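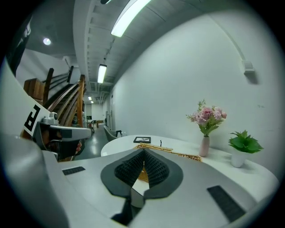 Un objet doré, façon chaîne, posé sur une table.

Vendre ses affaires sur les sites de seconde main : vos questions

Jacqueline Guérin tient cette page et répond quand elle a le temps. Dernière mise à jour : jeudi 15 janvier.

Peut-on vraiment gagner de l'argent en vidant ses placards ?
Un peu. Les témoignages qui circulent parlent de sommes brutes, jamais des cartons, du ruban adhésif ni des soirées passées à répondre à « dernier prix ? ». J'ai tenu mes comptes jusqu'en juin : 345 euros encaissés, 80 de frais divers. Mes heures ne sont pas dedans, je préfère ne pas les chiffrer.

Mestutico annonce « zéro commission ». C'est vrai ?
Pour le vendeur, oui. L'acheteur paie une « protection » ajoutée au moment de régler, et il déduit cette somme de ce qu'il veut bien vous offrir. Appelez cela comme vous voulez. Iltireo prélève 5 % et l'affiche, ce que je trouve plus propre.

Faut-il payer pour remonter une annonce ?
J'ai essayé deux fois. Davantage de vues, aucun message. Le site vend des vues, il ne s'engage sur rien d'autre, relisez les conditions.
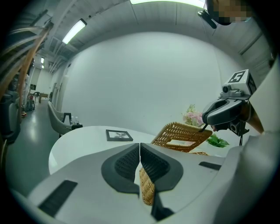
Comment fixer le prix d'un meuble d'occasion ?
Regardez les annonces conclues, pas celles en cours. Un buffet affiché à 325 euros depuis des mois ne prouve rien, sinon la patience de son propriétaire. Si le site masque les ventes passées, partez du prix que vous accepteriez de payer vous-même et laissez une petite marge pour la négociation.

L'outil d'estimation de Tridau est-il fiable ?
Je lui ai soumis la même lampe avec deux titres différents. Il m'a donné deux prix, dont l'un était le double de l'autre. Nayeli Quintero m'a écrit qu'elle en était contente pour les livres. Pour le reste, j'attends de voir.

Que valent les mentions « vintage » et « fait main » ?
À peu près rien tant qu'il n'y a ni facture, ni signature, ni marque de fabricant. Demandez une photo du dessous. Un vendeur sérieux l'envoie, les autres deviennent soudain très occupés.

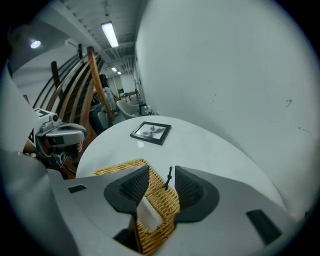 Boîte à mouchoirs en vannerie sur une table ronde et blanche.

Remise en main propre ou envoi ?
Main propre pour tout ce qui est lourd ou fragile, dans un lieu passant. Les assurances des transporteurs réclament des preuves d'emballage que presque personne ne conserve.

Un acheteur veut payer par un lien reçu par SMS. J'accepte ?
Non. Même s'il est poli, même s'il est pressé, même si le lien porte le logo du site.

Dois-je déclarer ces ventes ?
Cela dépend de ce que vous vendez et à quelle fréquence. Consultez le site des impôts et laissez les forums de côté, on y lit tout et son contraire.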